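Notebook, small-chores bench
2021-05-10

Monday, and a long one, so I'm writing this up before I go home and forget half of it. The kettle has been on four times. For anyone picking this book up cold, we are still on the question that Tirkirine left us with in January, namely whether a hand that can manage one chore nicely on a good day is any use to a household that has thirty chores and very few good days. I was cheerful about it in January. I'm still fairly cheerful, but I have more crossings-out.

Today was flat things. I had put flat things off for as long as I decently could, as Texier kept reminding me over the link (they have had their own troubles with envelopes, poor souls, and were very kind about it). Cups, sponges, pegs, the handle of a dustpan, all of those have some body to them and the fingers can be a bit wrong and still come away with the thing. Post, cards, coasters, a folded receipt, the instructions that come with a lamp – you can be out by the thickness of a fingernail and all you do is push it across the table. And a house is full of flat things. I went round my own kitchen last night with a cup of tea and it was flat things on every surface, most of them needing to go somewhere else.

Settings for the morning, so that I don't have to guess later: grip table 18, the softer close, wrist speed down to the value we used for the pegs. Log starts at 502 and I stopped it at 2041 when I went for lunch. Please don't tidy the log folder, I know it looks dreadful.

The thing I wanted to look at was where the thumb goes. Old habit from the pegs was to bring thumb and fingers in together and let them meet in the middle, and I was sure that would be wrong for card. I'm now less sure. What I like better, for the moment, is thumb tip on the card near its edge and the lower part of the hand left to give it something to rest against, so that it isn't all hanging on one little patch of pressure. I do the same with a postcard when my other hand is full, and I stood at the bench for a good while picking one up and putting it down again to see what my own fingers were up to. Very instructive and I must have looked a proper fool. 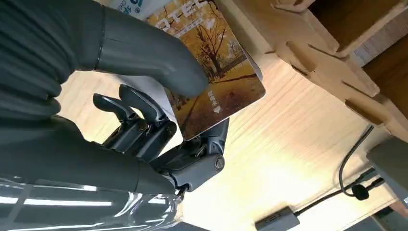
Aner wrote back before I had even finished my sandwich, and their view is that I'm asking the wrong end of the question. Holding a card is a nice thing to be able to do, they said, but the people in their trial flats never once asked for a card to be held. They wanted the post brought in, sorted from the leaflets and put where it could be found again, and if the machine needed somebody standing by to square up the pile first then they might as well do it themselves. They'd sooner have a slow, ugly sweep of the whole lot into a tray than one lovely pinch.

I grumbled at that and then went for a walk round the car park, and I think they're mostly right. A tray would get us a long way with post. It would get us nowhere with a card you want to hand to a person, or stand up on a shelf, or slide back in its box with its fellows, and I do think those count as chores too. So both, please, if there's time. I have written back to say so, at greater length than they will enjoy.

Afternoon went on the tilt. With the card well off level the question is whether to straighten the wrist straight away or carry it as it is and straighten at the far end. My feeling is to carry it. Every extra turn of the wrist is another chance for the edge to creep along under the thumb, and I'd sooner have one awkward moment than two. I have put 200 in as the limit for the carry and will leave it there till I've read the log properly.

Prusier want an answer on whether they can put "tidies a table" in their leaflet. My answer today would be no, or else yes with a very patient owner and a very plain table. I'd be happy with "passes you things". Could somebody please talk them out of the drawing with the apron.

For tomorrow: read 502 onwards with a fresh head. Try the same grip table with something glossier, and with an ordinary bit of printer paper, which I am dreading. Ask Texier what they do about envelopes with a window in. Work out what the tray would need to be and whether we've got one in the cupboard. More milk.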